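Category: Table Linen > Event and Workroom Cloths

Pandance White Table Cloth, Straight Hem

Sold by Worketti – page updated July 30, 2022

354 shares | 2 comments

The Pandance is our plain white cloth for tables that are used every day. We made it first for rental halls, but now many workshops and shared studios order it too. It is a simple product and we want to keep it simple. The cloth has no pattern, no printed border and no coating. You put it on the table, you work on it or show things on it, and in the evening you take it off and wash it.

The fabric is a cotton and polyester mix of middle weight. Pure cotton is nicer in the hand, we agree, but it needs much more ironing and it becomes smaller in the first wash. With the mix you can take the cloth from the dryer, fold it while it is warm, and most of the lines will be gone. For a dinner with guests you will still want to use the iron, especially along the hem.

We sell it in three sizes. The small one is for a square table for two persons. The medium one fits the usual folding table with a short drop on each side. The large one has a long drop in front, and it is the size most customers choose when they keep boxes or bags under the table and want to hide them. Please measure your table before you order, also the height. A cloth which touches the floor gets dirty at once, and people step on it.

Many customers ask how the cloth looks when the table is not dressed for a party but only for ordinary things, such as an open box or a pair of small plants. White is a good background for this. Green leaves look fresh on it, and a small item in a strong color is easy to find again. In a big room with a high ceiling a white table is also easy to see from far away, so visitors know where to go. 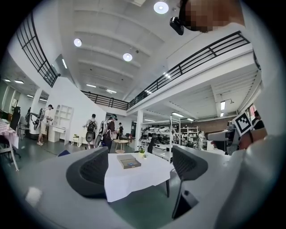 The lower edge will not hang completely straight on every table. The fabric is soft and it makes waves, more at the corners and less in the middle. If you prefer a flat front, we recommend the Skenska clips, which hold the cloth under the table top, or the Rezende fitted cover, which has sewn corners and costs more. Clips are sold in sets of four. They are made for table tops up to 3 centimeters thick, so for a heavy old table they may be too small.

Plants can stand directly on the cloth, but please put a saucer under each pot. Water with soil in it leaves a brown ring, and this ring is difficult to remove after one night. Our colleague Reynaldo Samonte, who answers the product questions, advises to wash it first with cold water and a little dish soap, and only later in the machine. Do not use bleach on the hem. The thread there is different from the fabric and it can turn yellow.

Washing: warm, with other white things. Drying: on a line or on low heat. Ironing: medium, from the back side. The cloth may become a little shorter after the first wash, and we cut it longer for this reason.

Since March the hem is sewn with a double line. The older cloths had a single line and some of them opened at the corner after many washes. If you have an older one and the corner is open, write to us with your order number and we will send a new cloth. You do not need to return the old one – it is still good for covering a shelf or for painting work.

We keep around 2,000 pieces in the warehouse, mostly in the medium size. For larger orders please ask Anselmo Cavalcanti for a price before you pay, as the discount is not calculated in the cart.

Tags: white tablecloth, folding table, long drop, easy iron

Comments (2)

Marit: Does the large size come in gray also?

Worketti: Not at the moment, only white. We may have a light gray later, but we can't promise a date.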